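Zodville Shared Workshop
Evening course: Building a Two-Armed Helper at Home
Handout for session 3: Soft things, and how to pick them up

Welcome back, and thank you all for being so patient last time while we sorted out the cables. Up to now we have been working with blocks and cups, which are very kind to a beginner because they stay the shape you left them. This session we move on to clothes, and I want you to have something on paper to take home, as there's a good deal to think about before you let your own arms loose on the laundry (and I do mean think, with a cup of tea, before switching anything on).

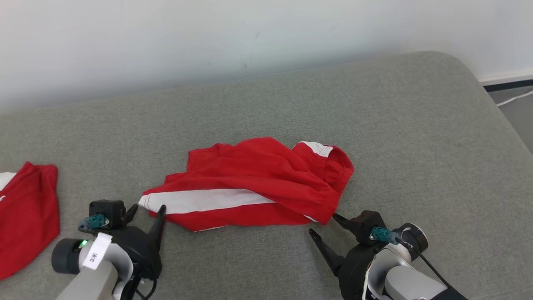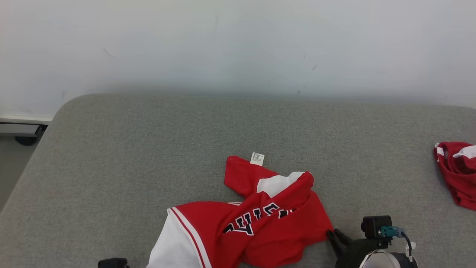

Fig. 1 and Fig. 2. Red sportswear on the gray padded surface: the shorts first, then the jersey.

Let's begin with the shorts. Look for the places that tell you which way round the garment is. The waistband is your best friend, because it gathers and wrinkles in a way the rest of the cloth doesn't, and the wide white stripe follows a side seam, so once you've found both of those you have a fairly good idea of where the legs must be. I'd like you to get into the habit of saying it out loud at the bench: waistband, seam, leg. It feels silly for the first evening and then you'll find yourself doing it over the washing at home.

The jersey is a harder customer. There's a care label up near one corner and lettering across the lower middle, part of it hidden in the folds, and those are useful, but a label only tells you that you've found a seam, and you still have to work out which one. A striped edge like the one at the lower left could belong to an armhole or a hem. When you can't tell, lift a little, look again, and don't commit to a fold yet!

Setting up your surface

Use something padded if you have it. A bare tabletop is hard on fingertips, and a gripper that comes down a touch too low will push against it and complain. On a cushion it simply sinks in a bit, and that small amount of give also helps the lower finger slide under the cloth. Plain gray is a lovely color to work on, as nearly everything you own will show up against it. If your sofa is patterned, throw a plain sheet over it and tuck the sheet in tightly, or you'll be folding the sheet along with the shirt (I have done this, more than once).

Keep spare garments off to the side, well away from the one you're working on. Two red things that touch will look like one red thing, to the software and quite often to me.

Gripper settings for this session

If you are using the Kurosen practice sheet, start with these and change only one at a time:

Closing force: 30 on the slider
Closing time: 800 milliseconds
Pause before lifting: 3 seconds

The pause may seem long. Please leave it in for now. Cloth goes on settling after the fingers close, and you want to see what you've really got hold of before it leaves the cushion.

A word about cables

Every gripper cable needs a soft loop with enough slack for the wrist to turn all the way in both directions. Move the arm by hand, power off, through the whole reach you plan to use, and watch the plug the entire time. If the plug moves in its socket, the loop is too short. Clip the cable to the arm body and leave the joints clear. Those of you who bought the Sezer clip set will have plenty of the small ones left over, so do share them around the table.

Label your arms, too. A strip of cloth tape and a marker pen will do it. Left and right are obvious until you take both arms off for cleaning.

To try before next time

Drop one pair of shorts onto your surface from about chest height, five times over, and each time make a quick pencil sketch of how it landed. Mark the waistband and both side seams if you can find them. Then do the same with a shirt. Don't worry about neat drawing, mine look like potatoes.

After that, with the arms powered and your hand near the stop button, practice a single pinch at the waistband. Just pinch, pause, lift a few inches and set down again. No folding yet, please, however tempting it gets.

Bring your sketches along, and the shorts. We'll go on to two-handed lifts and the shaking-out motion, using the Flollmont pattern sheets, and I'll have spare fingertip pads at the front for anyone whose own have worn smooth.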